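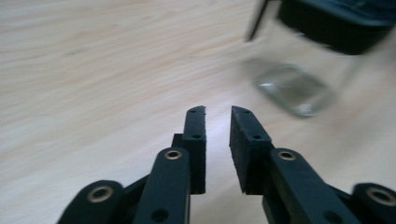
## 자작나무 말고 그냥 밝은 나무

책상을 샀다. 정확히 말하면 책상 상판을 샀고, 다리는 아직 안 왔다. 그래서 나는 지금 거실 바닥에 상판을 깔아 놓고 그 앞에 양반다리로 앉아 있다. 밥상 같다고? 맞다, 밥상 같다. 어제는 진짜로 여기서 라면도 먹었다(냄비 받침은 썼다, 나도 양심이 있지).

주문한 곳은 플리브니스(Plivness)라는 가게인데, 색 이름이 참 성의 없었다. '밝은 나무'. 그게 끝이다. 옆에 있던 건 '덜 밝은 나무'였고. 나는 8분쯤도 아니고 딱 8분 고민하고 밝은 쪽을 골랐다. 배송 기사님이 화요일 아침에 문 앞에 세워 두고 가셨는데, 포장을 뜯자마자 결이 비스듬히 흐르는 게 보여서 괜히 손바닥으로 한참 쓸었다. 기분이 좋더라. 고양이 쓰다듬는 기분? 우리 집에 고양이는 없지만.

문제는 이 상판 위에 뭘 올려놓느냐였다. 예전 책상에는 물건이 너무 많았다. 브룰트데일에 살 때 쓰던 책상 말이다. 영수증, 말라붙은 펜, 뚜껑 없는 풀, 어느 집 열쇠인지도 모르는 열쇠 5개. 이사하면서 상자 하나에 다 쓸어 담았고, 그 상자는 지금도 현관에 있다. 열기만 하면 되는데 안 열고 있다. 테이프가 너무 단단해서 그렇다고 해 두자.

그러다 11월 첫 추위가 온 날 밤에 드디어 열었다. 맨 위에 퍼즐이 있었다. 1000조각짜리, 트롤트게이트 항구 그림. 엄마가 병원에 계실 때 같이 맞추다 만 건데, 조각을 봉지에 담으면서 엄마가 봉지에 숫자를 적어 두셨다. 792. 남은 조각 수다. 언제 그걸 다 세셨을까. 나는 옆에서 졸고 있었나 보다.

새 상판에 조각을 다 쏟았다. 밝은 나무라서 그런지 파란 바다 조각이 유난히 잘 보였다. 덜 밝은 나무를 샀으면 큰일 날 뻔했지 뭐야! 가장자리부터 골라내는데, 엄마는 늘 하늘부터 맞추자고 하셨던 게 생각나서 다시 섞었다. 하늘은 정말 어렵다. 다 똑같이 생겼다. 엄마, 이걸 왜 먼저 하자고 했어요, 하고 소리 내어 물어봤더니 냉장고가 웅 하고 돌아갔다.

새벽 두 시까지 하늘 한 귀퉁이를 맞췄다. 손바닥만 한 하늘이다. 바다위(Badawi) 찻집에서 사 온 박하차는 다 식었고, 다리는 저려서 감각이 없었다. 전화를 걸고 싶었는데 엄마는 주무실 시간이라 사진만 한 장 찍어 보냈다.

아침에 답장이 와 있었다. "구름 거꾸로 끼웠다."

들여다보니 진짜였다. 한 조각을 빼서 돌려 끼우는데 딱 하고 맞물리는 소리가 났다. 책상 다리는 다음 주에 온다는데, 퍼즐이 올라가 있는 동안은 다리를 못 달 것 같다. 가게에 전화해서 좀 천천히 보내 달라고 했다.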